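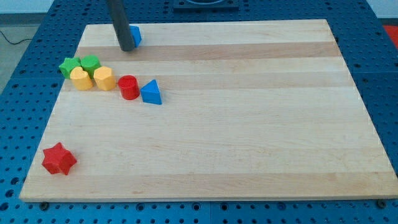 Who should pay to keep a small hydro station running once its first contract ends? The households and firms that use its power should, through a small fixed charge on the bill, and the charge should be set before the contract runs out.

I have held this view since the Iturra station came up for renewal, and the months since have made me more sure of it. Iturra is a run-of-river plant above Trevuvano. It takes water from the river at a low weir, passes it through two turbines and puts it back further down the valley. It has no reservoir to speak of. When the river is high it makes plenty of power and when the river is low it makes very little. It serves 1,418 customers, most of them homes, along with a dairy, the school and a few workshops.

For its whole life so far the station has been paid a guaranteed price for each unit. That price covered the loan, the wages and the repairs. The loan is now paid off, and the guaranteed price stopped in December. Zulska, the company that runs the plant, sells at the market rate like everybody else.

Many people in the valley took this as good news. The plant is paid for, they said, so the power should be nearly free. I understand why they think so, but a turbine does not stop wearing out on the day the bank is repaid. The intake screens need clearing after every storm. The bearings on the older machine are due for replacement, and the weir gate has been sticking for two winters. Ximena Carrasco, the operations manager, told the public meeting that the gate alone had taken 60 hours of staff time last year. None of that work earns anything under a market price that is lowest in the wet months, when Iturra has the most to sell.

There are three ways to deal with this. The first is to let the company carry the risk and hope for good prices. The second is to ask for public money each time something large breaks. The third is a standing charge, paid by every customer, that goes into a repair fund and can be spent on nothing else.

The first way is what we have now. It will work until there is a dry year with a big repair in it. Zulska is not a large firm and would be quite within its rights to hand back the licence.

The second is how Elstead has done it, and I would not copy them. Their station stood idle for 300 days while two public bodies argued over who owned the penstock. The town bought in power the whole time and the turbine rusted.

The third costs people money every month, and that is the fair complaint against it. Vicente Cáceres, who speaks for the tenants on the lower road, says a flat charge falls hardest on those who use least. He is right about that. My answer would be to leave out the 200 smallest accounts and let the dairy and the workshops pay more. They lose the most when the supply fails.

I would also want the fund's accounts printed once a year and sent out with the bill. People will put up with a charge if they can see what it bought.

The regional council takes comments on the licence until the end of next month. Mine went in on 27 January 2025, and it asks for the charge to be written into the new licence with a fixed upper limit. The company says it would accept that. The council's own engineers have asked for the bearing work to be done before the spring melt, whatever is decided about the money.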